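Visita ao laboratório da Fosance: as máquinas já fazem tarefas de casa?

Estive na Fosance no dia 18/02/2021, na visita aberta a fornecedores e curiosos. O grupo era pequeno e fomos recebidos por Weronika Grabowska, responsável pelos ensaios de cozinha. A empresa não fabrica robôs. Testa programas de controle para braços com pinça e vende os resultados a quem os fabrica.

A primeira sala é só de computadores. Quase tudo se treina em simulação antes de passar para a bancada, e Kieran Garside mostrou a lista de tarefas: abrir portas, girar botões, mover panelas. São 88 no total. Cada versão do programa passa por 533 tentativas, e a última acertou 263, menos de metade. 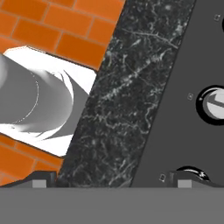 Perguntei a Garside por que os erros se concentram em gestos que uma criança faz sem pensar. Respondeu que girar um botão exige chegar no ângulo certo, fechar os dedos na medida e rodar sem escorregar. Um botão redondo e grande, de aro preto e centro cinza, parece fácil, mas a pinça precisa se alinhar com ele, e com a vista inclinada o cálculo fica mais difícil. As texturas também entram no treino: tijolo laranja, mármore preto com veios brancos, painel liso. O programa tem de reconhecer o botão com qualquer fundo.

Na bancada real vimos 2 demonstrações. Na primeira, o braço abriu uma gaveta e fechou-a, devagar. Na segunda, largou uma caneca antes de chegar à prateleira. Evaristo Bermúdez, que veio comigo e tem uma oficina de reparos, achou o ritmo lento demais para o balcão dele.

Os preços não foram divulgados. A próxima visita está marcada para julho, com inscrição na recepção.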